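Korketti Storage Basket, Large

Home > Baskets & Bins > Woven

If you have ever had a chair in the bedroom that slowly turned into a second closet, then this basket was made with you in mind. We first carried the Korketti in a smaller size a couple of summers back, and so many of you wrote in asking for something that would hold a winter quilt that we finally went back to the weavers at Drallberg and begged. They said yes, bless them, and the large arrived in September.

It is a roomy, open basket with no lid and no lining, so you can toss things in as you walk by and still find them later. Customers use it for throw blankets, dog toys, knitting, bed pillows that come off at night — one lovely family in Brerkus keeps all their beach towels in theirs.

Each one is woven by hand, so please expect small differences in color and shape from one to the next. A few stray ends are normal and can be snipped with nail scissors. 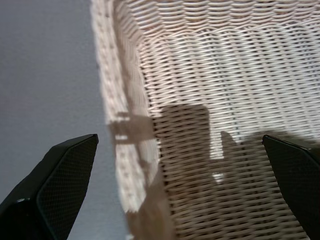
Korketti Large in pale cream, woven wicker

Care: dust with a soft brush, or wipe with a barely damp cloth and let it air dry. Keep it away from radiators and out of long, strong sun.

Shipping: orders placed by Wednesday noon leave us the same week. Allow 7 days for delivery, or 9 if you are on one of the islands. Returns are fine within 6 weeks, and you can write to Josphat Ndung'u at our customer desk about anything at all.

Item no. 152
Goes well with: Mac Carthaigh wool throw, Korketti Small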